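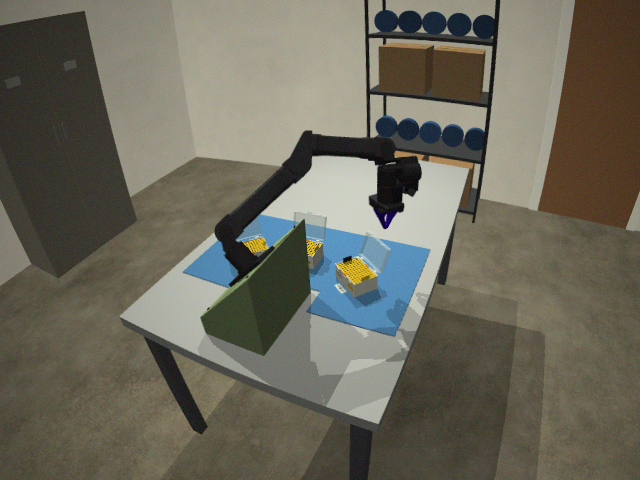

3.2 Color contrast and where people set things down

What a surface looks like before anyone uses it has a surprisingly strong pull on where objects end up, and we think this deserves far more attention in kitchen and office design! People seem to read a change of color as a border, even when nothing stops them from crossing it. A pair of light-blue mats on a white tabletop, one overlapping the edge of the other (Figure 2), makes a single irregular area that stands out clearly from the white. In the Farah survey, which drew 3000 replies, overlapping layouts of this kind were among the most often described as "one place" – a lovely result, and one that fits the earlier Drovberg interviews.

Figure 2. Overlapping light-blue mats on a white tabletop.

Raghda Srour then ran the sorting task at Fernell with 18 office workers, each of whom completed two rounds. Most kept to the colored area in both, and several were delighted to learn they had done so.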